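November 17, 2023
Footwear bench, Grirkwood workshop

I meant to write this up in pieces as I went along, and of course I didn't, so it all goes in one long entry and you'll have to forgive me for rambling. The subject is the midsole foam on the Kurneo trail pair, and whether the new blend packs out as fast as the old one did in March. Short version for anybody in a hurry: the forefoot is holding up nicely, the heel is still a worry, and the lacing needs another look before we send any more pairs out to runners.

The pair went up on the flex rig first thing, left shoe only, with the same Piller sockliner we used before so the numbers can sit next to each other without a lot of arguing. I ran it to 3,190 bends and stopped, mostly so I could get calipers on it while there was still a clear difference between the bent part and the rest. The forefoot groove has opened a little on the outside edge, right where the old blend used to split, but there is no tearing and the glue line is tight all the way along. I pressed on it with my thumb for longer than I probably needed to. It felt lovely, springy and even, and I was frankly a bit giddy about it!

The heel is another story. The foam has creased on the inside wall, a fine set of wrinkles that you can feel with a fingernail before you can see them. The heel stack measured 2 mm lower than when I started, and I left it overnight last time to see what came back, so I will do the same again and write the number at the bottom of the next page. If it recovers the way the forefoot did, I'll stop fussing. My hunch is that the wall is simply too thin where the cup wraps under the ankle, and that we are asking the foam to do a job the cup should be doing. 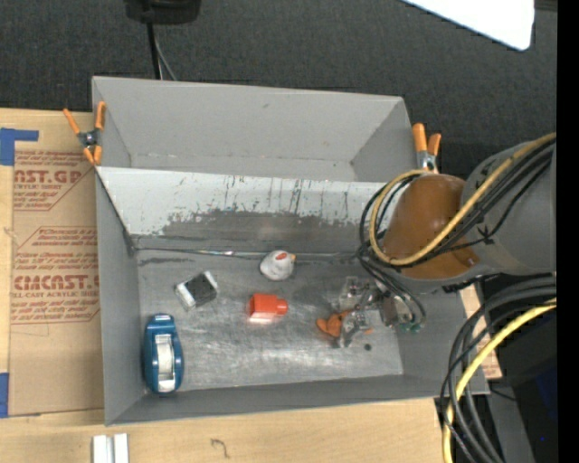
Gray divided bin, orange clamps on the rim.

On to the upper, which I have been putting off. The Bepari mesh is a pleasure to handle and it breathes about as well as anything we've had on the bench, but it gives more across the toes than the drawing says it should. I laced the right shoe on the size 11 last and pulled it snug, the way a real person would before a long run and not the way I do when I'm trying to make a shoe look good. The third eyelet pair drifted inward and the tongue slid toward the outside. I relaced it skipping that pair and the tongue stayed put, though there was a loose pocket over the instep that I wouldn't want on a downhill.

So the choices are a stiffer eyestay, or a loop stitched to the middle of the tongue, or both. I'd try the loop first. It's a quick job on the small machine and we can unpick it if it rubs. Whoever gets to it before me, please use the flat thread and keep the knot on the top side -- I put one underneath in the spring and had a sore foot for days.

I also took the spare pair out at lunch, twice around the pond and back up the gravel. Grip was good on the loose stuff and only fair on the boardwalk. The heel felt fine to me, softer than I expected and quiet, which makes me think the wrinkles are happening well before a runner would notice anything. That isn't a reason to ignore them, but it did cheer me up. The collar is a touch high on the outside and I could feel it on the turns.

Outsole hardness for the record: three readings under the ball, all close together, and one under the heel that I don't trust, as I think the foot of the gauge was sitting on a lug. Needs repeating on the flat patch.

Things left to do, in no special order:
Heel height again in the morning, same calipers, same spot (pencil cross on the sidewall).
Right shoe on the flex rig with the thicker heel cup, if the cup is out of the mold by then.
Tongue loop on the spare pair.
Weigh the sockliners, both of them.
Ask for another yard of the mesh, cut along the roll this time.

Work order for all of it is 142. The rig counter is back at zero and the left shoe is on the shelf by the window with a tag through the top eyelet. Please don't wear it.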